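3.2 Packaging and shelf life

Leaf samples were supplied by Orach in February and divided into 14 batches. Each batch was sealed in one of two films, Nandow or Widus, and stored in the dark at 8 °C. Mass was recorded every Tuesday on the same balance. Total mass at the start was 1,155 g.

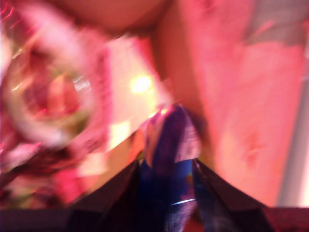
Mass loss was calculated as a percentage of the starting value for each batch. Batches in Nandow film lost less water than those in Widus film, but the spread between batches was wide. One Widus batch was left out of the mean after its seal failed. Serpil Taşdemir repeated the weighings for the last two weeks and obtained the same ranking. Gas content inside the packs was not measured.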